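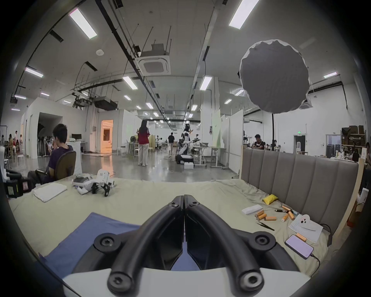 How I wash linen sheets so they stay soft

I ruined my first linen set in one summer, so I'm a bit fussy now! Shake everything out and close any buttons or zippers. Wash on a gentle cycle at 80 degrees Fahrenheit with half your usual soap (I use Bhat, any mild one is fine) and skip the fabric softener.

Run the rinse twice. Then hang the sheets while they're still pretty damp and give each one a good snap first – it saves so much ironing. If you use a dryer, 11 minutes on low, then straight onto the bed.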